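The Clean Home Industry Would Like a Word

In April I moved into a ground-floor apartment in Trosthorpe with tile floors in every room, and within a week I was being sold things. The property manager left a flyer for Drestari, a subscription that mails you cleaning tablets. My neighbor swore by Ordale, which makes a spray for "resetting" a room. I have read the back of the bottle several times and still can't say what resetting means.

I should admit that I bought both. I also bought a book on the theory of the tidy house, 357 pages long, much of it about drawers.

The pitch is always some version of the same thing. Your home is dirtier than you think, the dirt is doing something to you, and the cure comes in a monthly box. Drestari's website has a quiz that gives your home a score out of 600. I took it twice, once truthfully and once pretending to live in a spotless house with no pets and no shoes. Both times I was told to get the larger box.

What bothers me is how slippery the word "clean" has become. It used to mean that the crumbs were gone. Now it can mean that the air smells of fig, or that you feel calm. A smell is easy to bottle and a feeling is hard to argue with, so I can see why the companies prefer them.
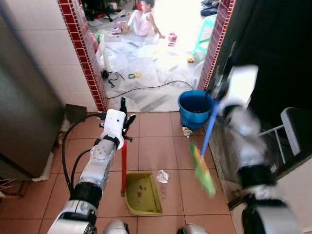

Dustpan and broom on a tile floor.

Ordale says its spray was tested in 3,007 homes. I wrote to ask what was being tested. The reply, which took two weeks, said that people "reported a fresher experience." Compared with what? With water? With opening a window? I wrote again and got a coupon.

To be fair, some of this stuff works. The Drestari tablets dissolve and make a decent soap, and the grease on my stove did come off. But so did the grease on the other half of the stove, where I used dish liquid from the grocery store on Keane Street. I couldn't tell the halves apart the next morning, and neither could a friend who had no idea what I was up to.

The defense I hear most is that a nice product gets people to clean who otherwise wouldn't. Maybe. It got me going for a few days. Then the box sat under the sink, and a second box arrived and sat next to it – canceling took three emails and a phone call.

I still have most of the Ordale. It smells fine. I spray it in the hallway before people come over, after I've swept, and so far no guest has mentioned it.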